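Gripper swap, second round

I put the Kedska fingers back on last night and reran the pick list from January. The short version is that I'm keeping them on for now, and the Urier set goes back in the drawer.

Both were tested the same way: 20 tries per object, same start pose, same controller settings, no retries. The Urier fingers did fine on anything with flat sides and got 18 on the wooden-edged box. They were poor on cups. The pads are wide, and they squeezed the rim out of shape before the wrist started to lift.

The Kedska fingers are narrower and longer. I lost a little holding force, which I expected, and had to redo the tool offset. Costel Berisha sent me his numbers for the same set and mine came out close, so I used mine.

The controller is still the Tomić board. I tried the Grikden one for two evenings and went back – the close command lagged just enough that I was always tuning around it. Viorica Stoyanova says newer firmware fixes this. I haven't tried it.

One thing I changed is the camera. It sits much lower now, nearly level with the tabletop, so I can tell how far down the face of a box the fingertip has gone. From the old height I was guessing.

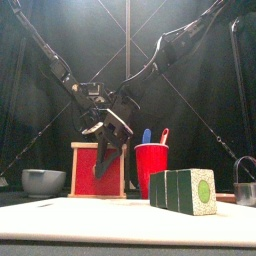

The low angle has a cost. Things on the table hide each other, and depth along a row of blocks is hard to judge. I may add a second camera up high and compare the two before I touch the fingers again.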